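Saturday, May 11, 2024

**Bathroom, towels and floor — Bulport flat**

Today I worked on the towels and on the list for the bathroom. The plan from Brenda Pickering says that the bathroom must be "ready for a guest", but it does not say what ready means, so I try to write it down in small steps.

Towels first. We have the white terry ones from Zurach. The label gives a weight of 652 grams for the big size, and I believe it, they are heavy when they come from the machine. I washed them at 60 without softener. Softener makes the loops flat and then the towel does not drink the water well. Before folding I shake each one and look at the loops on both sides. A pulled loop I cut with small scissors, I never pull it.

What I still do not like is how the cloth behaves when it is held at one point only. It gathers to a narrow neck, the rest stands up or falls over to a side, and the creases go deep where it is pressed. For folding one needs two corners, or at least one edge.

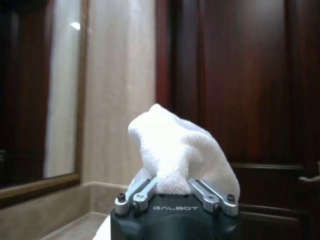 Chelsea Pearce thinks that I worry too much about the creases, terry forgives everything after one good shake, and she would rather see the time go into the hems, which shrink more than the middle and make the folded stack lean. I measured one after reading her note. The hem side is 107 cm and I did not write the number from before the wash, so I can not say if she is right. Next time measure first!

Order of work for the room, second version:

1. Wastebasket out of its corner, change what is inside, keep it outside until the floor is finished.
2. Vanity top, from the wall to the rounded front edge. Only mild soap on the marble, no vinegar.
3. Shower glass from the top down, then the thin metal parts, then the white base.
4. Hose: rinse, and hang it so that it does not lie in the base.
5. Floor tiles, starting at the shower and going back to the door.
6. Door handle last, with a dry cloth.

In the first version I had the floor before the glass, and so I did the floor two times. The bottle of Distano glass cleaner is nearly finished — order one more. 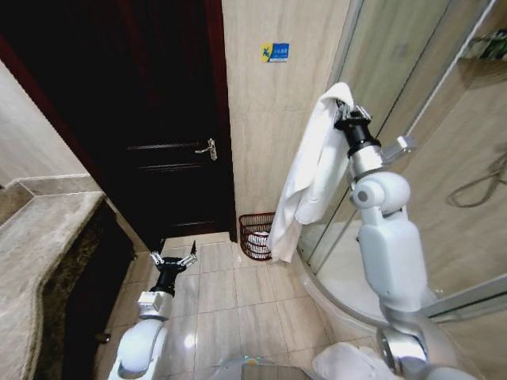
*Bathroom with the door closed, wastebasket in the corner beside it.*

Open points:

- Where do the folded towels go? The vanity top is my choice, Brenda prefers the shelf.
- Ask Seo if 23 minutes in the dryer is enough for the big size.
- Measure two more towels, hem and middle, before and after washing.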